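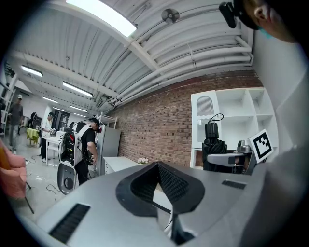

Practice time! The big gray thing up front is a gripper, and the man in the black cap is bending toward the refrigerator.

So how do you teach a robot to put away the milk? I used to think somebody typed in a giant list of orders, like "move your arm up, now left, now squeeze." You can try that, but it gets messy fast. What if the milk is on a different shelf today?

At Dornwood, the workshop where I help out, we mostly show the robot what to do. It's a lot like the way you learned to tie your shoes. Somebody did it slowly in front of you, and you copied.

One way is to use a gripper you hold in your own hand. A gripper is a robot's hand, minus the robot! You carry it over to the cup or the spoon, close it, lift, and set the thing down somewhere else. A little camera rides along on the gripper and records the whole trip. Some grippers also wear a black-and-white square pattern, a bit like a tiny crossword, which helps a computer work out where the gripper is and which way it's tilted.

The other way is remote control. You move a controller, and a robot arm across the table moves too. I'm still pretty clumsy at this one (my first try, I knocked over the same cup 6 times).

And once is never enough. For our cup project, which we named Cowie, we recorded 927 tries! On my best Thursday I did 110 of them, and my arm was noodles by dinner. The computer looks through all those tries for what they have in common, and then the robot gets its turn.

Want to try it at home? Put a sock over your hand so you only have two "fingers," and pick up 14 crayons one by one. Then move the crayon box and do it again.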